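Handles Are Harder Than They Look

2 August 2024

I have now spent 495 dollars and most of my free evenings teaching an arm to deal with a tool bag. My neighbor's kid can do this. He's four, and he works for crackers.

For anyone joining late, the arm is called Tiltus, after what it did to the first shelf we mounted it on. Senyo Amoah did the wiring and most of the thinking. I did the brackets, 19 of them, of which 7 are still in use. The rest live in a drawer at the shared workshop, labeled "spares" by someone kinder than me.

Boxes were easy. We had boxes going back in the spring. Then Senyo said a shop robot ought to be able to fetch a bag, and I agreed, the way you agree to help someone move.

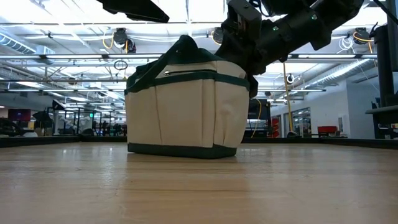
Tiltus and the canvas bag, evening session.

The trouble with fabric handles is that they have opinions. A box stays where you left it. A handle flops, folds or leans on its twin, and the position we saved ten minutes ago is now a position full of air. We tried closing the gripper slower. We tried coming in from higher up. Senyo rewrote the approach path and I contributed by moving the bag an inch to the left and looking concerned.

Best run so far was an empty bag, up and back down without a reset. With a wrench in one pocket the whole thing swings like a church bell, and the wrist motor makes a noise I'd rather not describe. Next job is softer finger pads, then a longer pause before the lift.

I'm hoping to have it carrying real tools by November – light ones.

2390 views | 14 shares | 3 comments

Colin Pickering: Have you tried stiffening the handles with a bit of garden hose?

Senyo Amoah: He moved it two inches.

Cárdenas: I'd buy a second bag before you try the hammer.

Recent posts
Brackets, Part Four
The Shelf Incident
What I Keep in the Spares Drawer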